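Home Issues Authors Search Contact

4. Wall Color and Evening Lamp Use in the Feltov Dwellings

4.1 Sample and records

The lamp-use data come from 70 dwellings on the Feltov estate in Gurkbridge. All have a main living room with one exterior wall and a window on that wall only. Ceiling height and glazing type are the same throughout the estate, and the rooms differ mainly in orientation, floor level and the paint chosen by the occupants. Dwellings with a room opening onto a balcony were left out, as the slab overhead shades the glass for much of the day.

Switching times were logged over 12 weeks with the Tranance recorder fitted at the lighting circuit. The logger stores the first switch-on after noon and the sky brightness measured on the roof of the stair tower at the same minute. After removal of evenings on which the occupants were away, 2,860 usable records remained. Plug-in lamps on the socket circuit were not logged. Occupants were asked to list such lamps at the start, and the list was used only to flag rooms in which the ceiling light was seldom the first to be used.

Occupants also rated the room on a 5-point scale running from "gloomy" to "bright." The wording follows the Ghaffari questionnaire, with one item on glare dropped after the pilot.

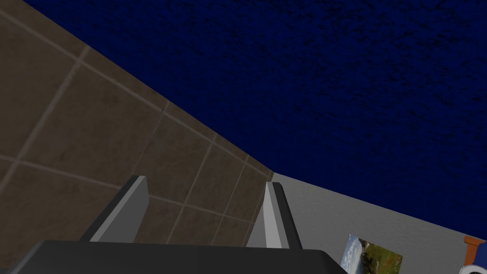 4.2 Treatment of surface color

Paint was recorded by matching a swatch to the wall at eye height, away from corners. Each wall was entered separately. A room average weighted by area was then computed, along with a second figure for the wall facing the window. The two are correlated, but they separate clearly in rooms where one wall has been painted a dark color and the others left pale. This pattern was common on the estate and is the main reason for keeping both measures.

The effect of a single dark wall depends on where it lies. A dark wall opposite the window takes the direct light from the sky and returns little of it. The same paint on the wall that holds the window has a smaller effect on the reflected light, since that wall receives only what the rest of the room sends back. It may still raise the contrast between the glass and its surroundings, and occupants tend to report this as glare. A side wall falls between the two cases. Figure 4 gives a rendered interior in which a dark navy wall is seen together with a pale gray window wall.

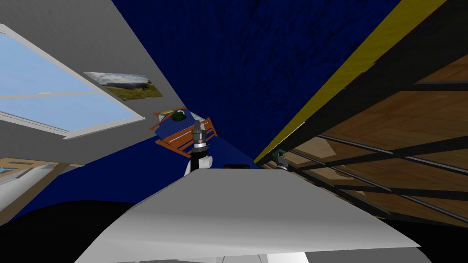
Studies in Domestic Lighting – April 2021 – page 70

Figure 4. Rendered interior, tilted view. Pale gray wall with white-framed window and a small landscape picture; dark navy wall; wooden chair.

Furniture was treated more simply. Large pieces standing against a wall were deducted from the wall area and entered under their own color. Chairs, small pictures and other minor items were ignored. A trial in which small items were included changed the room averages by less than the repeat error of the swatch match – a result that held for light and dark rooms alike.

4.3 Results

Rooms with a darker wall facing the window were lit earlier in the evening, at a higher sky brightness, than rooms in which that wall was pale. The relation held after adjustment for orientation and floor level. The room average was a weaker predictor, and it added little once the facing wall had been entered.

Ratings behaved differently. Occupants of rooms with one dark wall did not rate them as gloomier than the occupants of pale rooms did, even where the switching records showed earlier lamp use. One reading is that occupants judge the room against what they expected when they chose the paint. The present data cannot test this, as no ratings were taken before painting.

Ground-floor rooms facing north were too few to be analyzed alone. They are included in the pooled model and carry most of its residual error.

Comments

Were curtains recorded anywhere? In my own flat they matter far more than the paint.

Useful section. I would like to see the facing-wall figures split by gloss and matt, if the swatch notes allow it.

Is the dropped glare item given in the appendix? I could only find the pilot version.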